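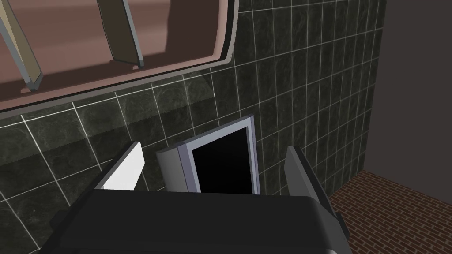 According to Woo, the hand never really lost its grip at all, it only believed that it had, and everything that followed came from that one mistaken belief. Most later accounts of the Clorkden grip fault agree, though they differ on where the mistake began.

The Clorkden grip fault is a failure first noted in March in Suka, a program used to rehearse household jobs with simulated robot arms at Brullmont. When two fingers close on something thin, the program may report that nothing is there. The arm then opens, backs away and tries again, and it will happily go on doing so until somebody stops it.

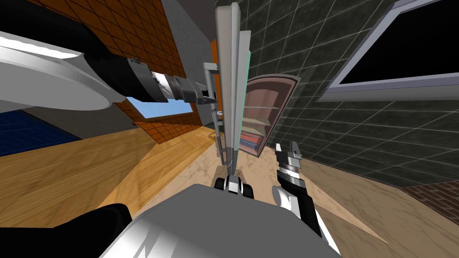
A gripper at the handle bar of a tall panel, in simulation.

Handles are the best-known trouble spot, being slim and fixed at both ends. In a long set of 766 rehearsals the fault turned up in 315, and in six of those the arm pulled back before its fingers had fully opened, which on a real cupboard could well mean a bent hinge or a pinched hand. That last possibility is why the fault is treated as a safety matter, and why Brullmont held back its trials on real machines until a fix was ready.

Small framed objects give a milder form of the trouble, for the view from the hand changes very little between one attempt and the next,

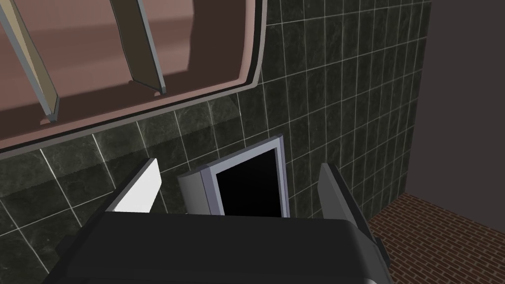 and a program that leans heavily on that view has a hard time telling a fresh try from an old one. The usual remedy is a limit of 50 attempts, together with a slower release and a second check of finger position before the arm is allowed to move off. Older copies of Suka don't have the limit and need it added by hand.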